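Lofting on Paper, Part Two: The Grid

The first part covered reading the offset table for the Gondance and deciding which of its numbers to believe. I said the next one would get to drawing. It gets as far as the grid, which took most of May and deserves its own entry.

Blue tape on brown kraft:

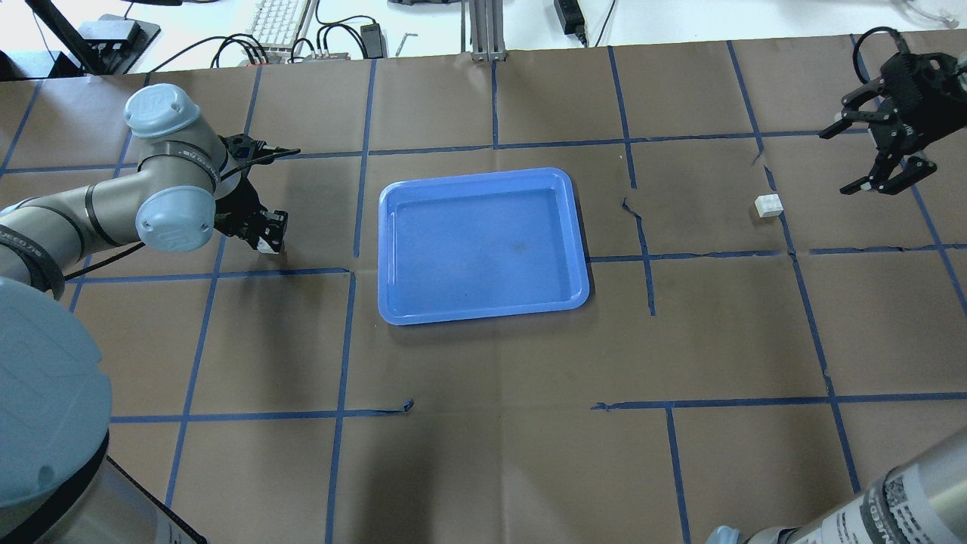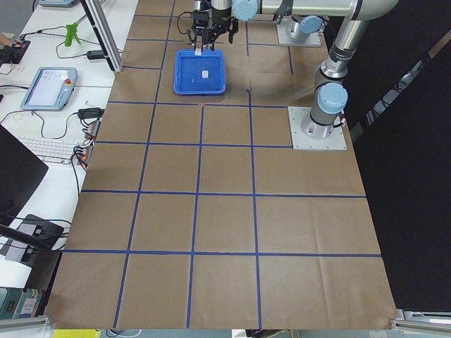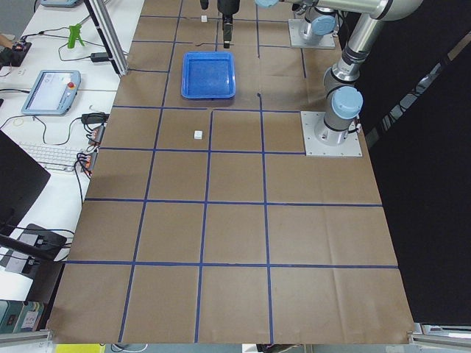
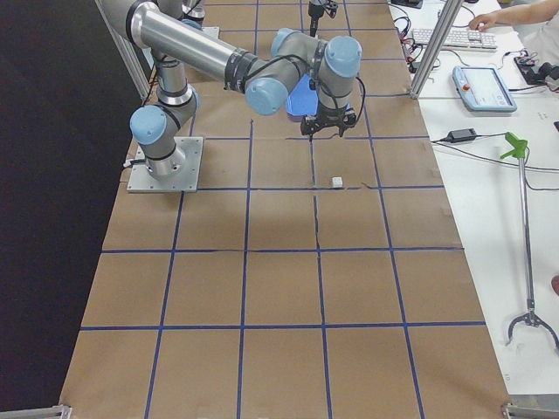
Lofting is the drawing of a boat's lines at full size, so that the shapes can be checked with a batten and then transferred to the mold stock. The Gondance is 4,000 mm on the centerline and 1,630 mm at maximum beam, and the drawing has to hold those dimensions long enough for me to lift every station off it. Traditional practice uses a painted plywood floor. I used paper, on the grounds of cost and storage, and paper brings its own problems. The first is that it does not lie flat by default. The kraft in the photos has creases in every view, and on a lofting sheet each of those is a place where the surface distance between two marks is longer than the straight distance between them. A tape line laid across a crease can look perfectly good and still be off by an amount that will show up later in the batten. I would not loft on a sheet in that condition. It would be fine for almost anything else.

Flattening comes first, then. I unrolled the sheet face down, so that the curl worked against itself, and left it overnight under boards. Rolled paper remembers its core. The outer wraps come out nearly flat and the last few turns will not lie down without weight, so I cut from the outside of the roll and kept the inside for wrapping. Fold lines do not come out at all. A warm iron makes them less visible, but the fibers along the fold are already broken and the sheet will hinge there whenever it is moved. If the supplier ships folded, order from a different supplier. Palumbo ships on a core.

The second problem is moisture. Paper takes up water from the air and gives it back, and it changes size as it does. The change is larger across the machine direction than along it, because the fibers mostly lie along the direction the web was running and they swell more in diameter than in length. On a roll, the machine direction is the long one. If the centerline of the boat runs along the roll, then the length is on the stable axis and the beam is on the unstable one. I think this is the right choice. The length is controlled by a steel tape in any case, and the half-breadths are short.

I measured it anyway. Two pencil crosses went on an offcut from the same roll, set 1,630 mm apart across the sheet, and I checked them against a steel rule in the morning and at night for the whole of the month. The spread between the shortest and longest reading was 3 mm. Since I loft only half the hull in plan view, the error in any one half-breadth is at most half of that, and it falls off in proportion toward the centerline. That can be faired out. What cannot be faired out is a drawing made half on a dry day and half on a wet one, where the two halves disagree in a way that looks like a bump. The practical rule is to draw the whole grid in one session and to write the humidity in the corner of the sheet. If the sheet is at a different humidity when I come back to it, I remeasure the grid before I add a line.

The paper should also sit in the room unrolled before anything is drawn on it. Mine had two days. It grew a little on the first and did nothing I could measure on the second.

Now the grid itself. The baseline goes down first and everything is taken from it. I stretched fishing line between two nails, sighted along it, and pricked the paper beneath it at short intervals with an awl. The pricks were then joined with a long straightedge, moved half its length at a time so that each new segment overlapped the previous one. A chalk line is faster and too thick. The line you want is thin enough that you never have to ask which side of it to measure from.

The stations go on next, at 1,000 mm spacing, with half stations at the bow where the shape changes quickly. All of them are measured from the forward perpendicular with the tape held still. Do not step the spacing off from one station to the next. Each step carries its own small error and the errors add up, whereas a set of marks read from one fixed tape has the same small error everywhere and no accumulation. I know this, and I stepped off the first set anyway since the tape was on the other side of the sheet. The last station came out visibly wrong and I drew them again.

Perpendiculars can be struck with a framing square if the square is true, and mine is not. A three-four-five triangle laid out with the steel tape is better, made as large as the paper will allow. The short way to check it is to measure the diagonals of each rectangle once the waterlines are in. If the two diagonals of a rectangle match, and its opposite sides match, its corners are square. I checked every rectangle. One pair at the stern disagreed, and the cause was a station line I had drawn from the wrong prick. The rest were acceptable.

Waterlines and buttocks follow, parallel to the baseline and the centerline. These are drawn in different colors. The conventional objection to colored pencil is that the leads are soft and the line broadens as you draw it. This is true of ordinary colored pencils. The Flillard drafting pencils are harder, and with frequent sharpening they hold a line comparable to a 2H. Ink is a mistake on kraft. It follows the fibers and the edge goes furry. Tape is a fair way to mark out areas, but a strip has two edges and some stretch in it, and if it is pulled while being laid it will try to shorten afterward and take the paper with it. I used it for the grid lines shown here, pressed on without tension.

The superimposed views need a decision. Plan, profile and body plan can all share one grid, and on a plywood floor they usually do, to save space. On paper there is no particular need. I put the profile and the plan on one sheet with a common baseline, and the body plan on a separate piece. The second piece is small enough to pin to a board, and it stays next to the saw. Uldis Dambrauskienė, who has built two boats from this plan and has been patient with my letters, puts all three on one sheet and says the separation invites transfer errors. That may be so. I transfer with a pick-up stick, a thin strip of pine marked directly against the drawing, with no numbers involved at any stage. A stick cannot be misread in the way a rule can. It can be used upside down, so mine have one end cut to a point.

A note on the offset table, carried over from part one. The table gives dimensions to the outside of the planking. The molds are cut to the inside. The deduction for plank thickness is made on the body plan after fairing, and it is not a constant, because the plank meets the mold at an angle that grows toward the ends. At midships the difference between the true deduction and the nominal thickness is negligible. At the first station it is not. I will go through this properly when I get there.

For battens I have a length of clear spruce and a narrower one in a plastic sold by Risex as edging strip. The plastic takes tight curves well and has no grain to run out. It also takes a set if it is left bent for an evening, so it comes off the sheet when I stop. The spruce does the sheer and the keel. Both are held by weights, never by nails through the batten, since a hole becomes a soft spot and every later curve will kink there.

The grid is finished as of this week. The sheer line is next, and I have a suspicion about one height in the table near the transom that the batten should settle. Uldis remembers changing it on the second boat and did not write down by how much.

Last updated: May

Recent posts
Lofting on Paper, Part One: Reading the Offsets
Checking a Framing Square Against Itself
Spruce, and Where to Find It Clear
Lead Weights for Battens
Sharpening an Awl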